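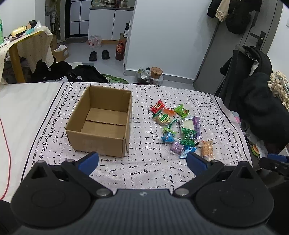 Which items should go into the carton first?

Flat packets go in first, laid on the box floor, followed by stick-shaped items along the walls and small twisted candies last, in whatever gaps are left.

# stoltcombe-snack-packing

Data card for a collection of household packing sessions. Each session covers one task: individually wrapped candies and snacks are moved from a soft surface into an open cardboard box. The collection has 183 sessions, recorded in homes in Stoltcombe and Pratville.

Maintainers: Palesa Mabuza (protocol), Radu Sârbu (annotation), Olesia Karpenko (release).

## Task

Start state:

- one corrugated box, open, nothing inside
- a pile of wrapped items next to the box, not sorted or stacked
- both on a made bed or a padded bench, on top of the sheet or cover that is normally there

End state:

- every item inside the box
- no item above the rim
- box still upright

Items are moved one at a time. Two items lifted together are logged as `double` and kept. The box may be steadied but not relocated.

## Surfaces

The first 60 sessions used bedding only. The padded bench was added after Farzana Butt's review of the pilot, which found that results from mattresses did not carry over to firmer seats. On a mattress the box leans as it fills, and thin packets settle into folds in the sheet.

Patterned sheets are allowed. Do not iron or tape the sheet. If it has a strong repeating print, write the print type in `surface_note` (`dashes`, `floral`, `stripe`, `other`). Small light-colored wrappers on printed cotton account for most of the missed labels in v1.

## Items

| class | typical shape | notes |
|---|---|---|
| `packet_flat` | rectangular, sealed at two ends | includes packets with a clear window |
| `stick` | long and narrow | bends if lifted from one end |
| `twist` | small, twisted at the ends | lift from the body, not the twist |
| `crinkle` | irregular, stiff film | changes outline when pressed |
| `other` | anything else | describe in `item_note` |

Wrapper color is recorded separately from class. Use the main color first: `blue_white`, `green_white`. Translucent wrappers take the suffix `_tr`. Two items of the same product get separate IDs even when the wrappers match.

Brand text is not transcribed. If a wrapper is open or split before the session starts, replace it.

## Boxes

Plain brown cartons without lids. Tears, dents and old print are acceptable and should be noted in `box_note`. Replace a carton when a bottom flap lifts on its own or a wall no longer stands straight. Inside walls must be bare: peel off tape and labels.

Cartons were bought flat from Husar in two lots of 50. The second lot is slightly stiffer. Lot number is in `box_lot`, blank for reused household boxes.

## Fields

```
session_id string
site stoltcombe | pratville
surface bed | bench
surface_note string, optional
box_lot 1 | 2 | blank
box_note string, optional
items[] id, class, color, item_note
order[] item ids in packing order
events[] double | drop | box_tip | refold
complete true | false
```

`order` lists only items that stayed in the box. An item that falls out and is packed again appears once, at its final position, with a `drop` event for the first attempt.

## Annotation

Labels were made in Ruratix and checked by a second person. Paraschiva Gavrilă resolved disagreements. The most common one was `packet_flat` against `crinkle` for half-filled bags. Rule used: if both end seals are straight and visible, it is `packet_flat`.

## Known issues

- `color` is unreliable for dark green and black wrappers in evening sessions.
- Pratville sessions before December have no `surface_note`.
- `refold` was used for both box flaps and sheets in v1. In v2 it means box flaps only, and the old entries have not been corrected.
- Chocolate is underrepresented. It was left out during the summer months.

## Changes

v2: bench surface, `box_lot`, translucent suffix.

v1: first release, bed only.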